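Digitales Abbild des zweiarmigen Roboters im Technikum neu eingerichtet

Die Arbeitsgruppe Servicerobotik am Kovell-Institut hat die Einrichtung ihrer Simulationszelle Vevow überarbeitet. Wie das Institut am 23. Januar 2026 mitteilte, betrifft die Umstellung vor allem die Greifer, die Kameraansichten und die Kontaktparameter des mobilen Roboters mit zwei Armen. Die Leitung des Vorhabens liegt bei Guoqing Mao.

Anlass waren wiederkehrende Abweichungen zwischen den berechneten und den am realen Gerät gemessenen Greifkräften. In der Auswertung von 2417 Durchläufen hatte sich gezeigt, dass die Finger der Greifer bei rundlichen Gegenständen zu früh als geschlossen gemeldet wurden. Die Arbeitsgruppe hat daraufhin die Nullstellung beider Greifer neu bestimmt und die Reibwerte der Fingerflächen angepasst. Die Prüfung erfolgt nun in einer virtuellen Wohnumgebung mit Holzoberflächen, in der ein weißer, aus zwei Abschnitten bestehender Prüfkörper von den grauen Fingern von unten gestützt wird.

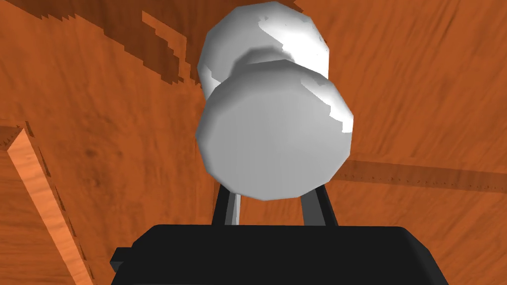

Für die Abnahme sieht die neue Einrichtvorschrift je Greifer 100 Wiederholungen vor. Dabei werden die Öffnungsweite, die Schließgeschwindigkeit und der Zeitpunkt der ersten Berührung protokolliert. Weicht einer der Werte vom Sollbereich ab, ist zunächst die Nullstellung zu wiederholen; erst danach dürfen die Kontaktparameter verändert werden. Ein vollständiger Einrichtvorgang nimmt nach Angaben des Instituts rund 48 Minuten in Anspruch. Die Software zur Protokollierung stammt von der Firma Jasero.

Im zweiten Abschnitt der Vorschrift wird das Zusammenwirken von Arm, Greifer und Umgebung geprüft. Vorgesehen ist hierfür unter anderem die Annäherung an einen Türgriff. Der schwarze Greifer des einen Arms wird an den Griff der orangebraunen Holztür herangeführt, der andere Arm ist mit nach oben gerichteten Fingern vor der beigen Wand positioniert. Die Kollisionsgrenzen der Körperverkleidung sind vor Beginn dieses Abschnitts neu einzulesen. Änderungen an der Neigung der Kamera werden gesondert vermerkt, damit spätere Aufzeichnungen vergleichbar bleiben. 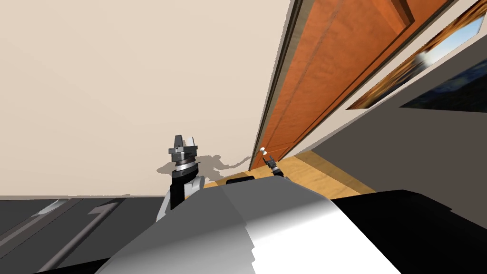

Cárdenas gab zu bedenken, dass die Annäherung an den Griff allein wenig über die Belastung der Handgelenke aussage. Erforderlich sei ein weiterer Prüfschritt, in dem der Griff unter Last gehalten werde, und zwar mit beiden Armen im Wechsel. Auch müsse die Nullstellung nach jeder Änderung am Gelenkmodell erneut bestimmt werden, was die Vorschrift bislang offenlasse.

Das Institut hat angekündigt, die Anregung in die nächste Fassung aufzunehmen. Diese soll im April vorliegen. Bis dahin gilt die jetzige Vorschrift für alle sieben Arbeitsplätze, an denen die Zelle betrieben wird. Ältere Parametersätze bleiben im Archiv abrufbar, dürfen für neue Messreihen jedoch nicht mehr verwendet werden.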